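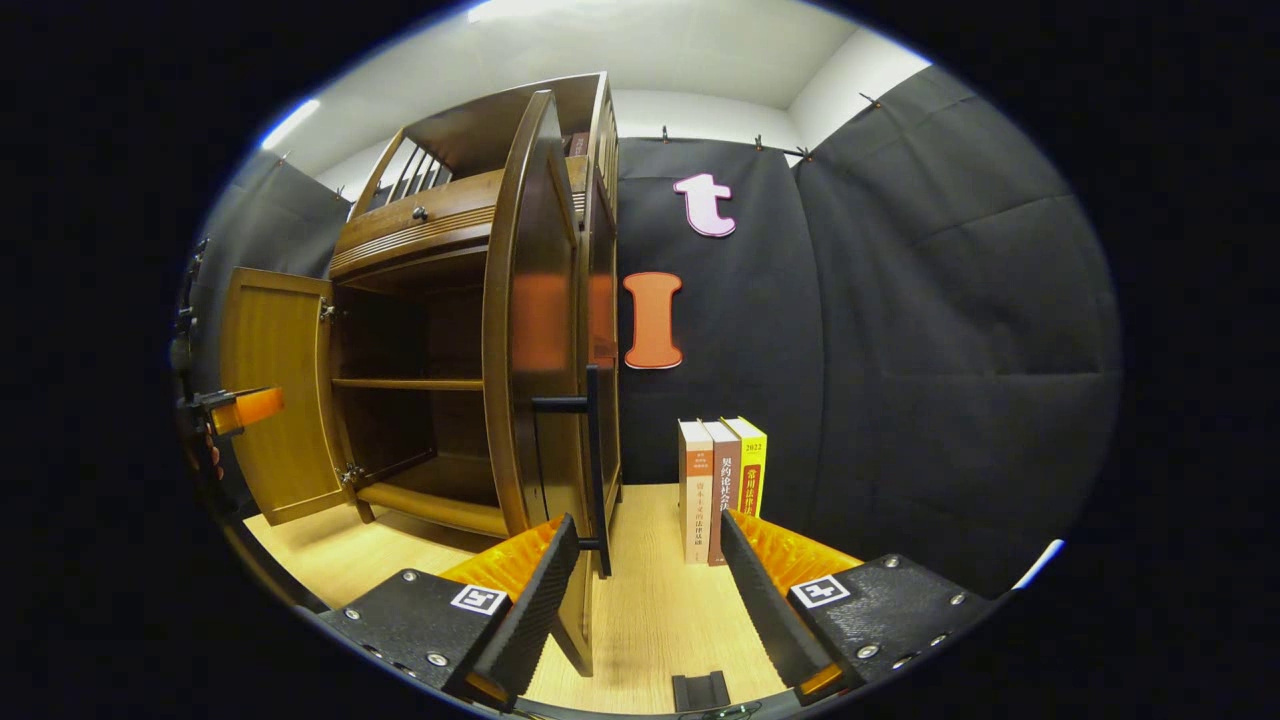
The Bekanard Center for Legal Reading will reopen its East Room in January, with the Lü Collection arranged for public use for the first time. The collection came to the Center as a family gift together with several pieces of household furniture, and the staff has spent the autumn sorting books by subject and preparing places for them. Among the pieces now being fitted out is a tall wooden cabinet in a honey-brown finish, with a drawer above its shelved compartment and a railing of vertical spindles along the top. Beside it, three books have been stood upright on the floor, the yellow one marked 2022 on its cover and the others carrying Chinese characters down their spines.

The gift comprises 1,687 volumes, most of them in Chinese, with a smaller number in English. They cover statutes, contract theory, family law, local government and the history of legal education. The Center has now cataloged 1,524 of these and expects to complete the remaining titles after the room has opened. Uncataloged books will be held in the workroom and may be requested at the desk on the understanding that retrieval will take longer than usual.

"A reader who comes for a recent handbook should be able to find it in the same room as the older works it grew out of," said Satish Rao, Head of Collections. "The Lü family kept the books that way at home, and we saw no good reason to separate them."

The decision to retain the furniture was made at the start of the project. The Center had first planned to install steel shelving on all four walls of the East Room and to place the household pieces in storage. Following a review of the floor plan, the steel shelving was reduced to the north and west walls. The household pieces will stand on the remaining sides, where readers may consult the works kept in them under the same conditions as those on the open shelves.

Fitting out older furniture for library use has required some care. Household cabinets were seldom built to a depth that suits modern reference books, and a shelf that holds glassware or linen well may not serve for a row of heavy codes. Each piece is measured inside before any titles are assigned to it. Tall volumes go where the clearance allows, and paperbound handbooks are kept together so that they support one another. Books are stored upright wherever possible. Oversize items are laid flat, with no more than a few to a pile.

Doors were a further consideration. Cabinet doors that open into the room need clear floor in front of them, and the reading tables have been moved back from the wall to provide it. Readers are asked not to leave bags or chairs within the swing of a door. The doors will be kept closed outside opening hours, to limit dust and light, and opened by staff each morning before the room is unlocked.

Work on the furniture has been carried out by Erus, a local restoration workshop. The workshop checked hinges, handles and drawer runners and cleaned the surfaces. No refinishing was requested. The Center's instructions were that marks of ordinary use should remain, and that repairs should be limited to anything that affected safety or the movement of a door or drawer. Drawers will hold shelf lists, pencils and request slips, and will not be used for books.

The collection was assembled over several decades by members of the Lü family, who lived and practiced in Brestumance. It was a working library. Many of the volumes have slips between the pages, and the cataloging staff has left these in place, recording their position where they appear to relate to the text. A group of 69 volumes with extensive notes in the margins has been set aside for separate description. Those volumes will be available by appointment only, and readers wishing to consult them should write to the collections office in advance with the title and the purpose of the visit.

Recent publications have been kept as part of the gift. The Center considered whether annual compilations of laws and regulations should be discarded once newer editions were available, as is common practice in law libraries. It was agreed to retain them. Superseded editions will carry a label inside the front cover advising readers that the text may no longer be current, and the desk staff can direct readers to up-to-date sources on request.

"People use the old editions more than one might suppose," Mr. Rao said. "If you have a contract that was signed in a certain year, you want to see what the rules were in that year - and those are the copies that most libraries have thrown out."

Chinese-language titles will be shelved by subject and then by title in romanized order. Printed guides in Chinese and English will be placed at the desk and inside the door of each cabinet. The online catalog gives titles in both the original characters and romanization. Readers who find an error in either form are invited to report it at the desk, where a correction form is kept.

Seating in the East Room will be available on a first-come basis. The tables nearest the windows are intended for readers using large volumes. Laptops are permitted throughout, and power outlets are located along the west wall. Food and drink may not be brought in, with the exception of water in a closed bottle. Photography for private study is allowed without flash, except in the case of the annotated volumes, for which written permission is needed.

The room will open at 10 a.m. and close at 5 p.m. on the Center's regular public days. Materials may be requested up to half an hour before closing. Books from the Lü Collection do not circulate, but single chapters and short extracts can be copied at the desk, subject to the usual limits and charges.

Until the reopening, access to the East Room is restricted to staff and contractors. Readers with urgent inquiries concerning a title already cataloged may ask for it to be brought to the Main Reading Room, where it will be held at the desk for one week. Requests for uncataloged titles cannot be accepted before January. The side entrance on the courtyard remains closed while furniture is being moved, and visitors should use the front door.

Further information on the Lü Collection, including a subject outline and the conditions for appointments, is available from the collections office at Bekanard.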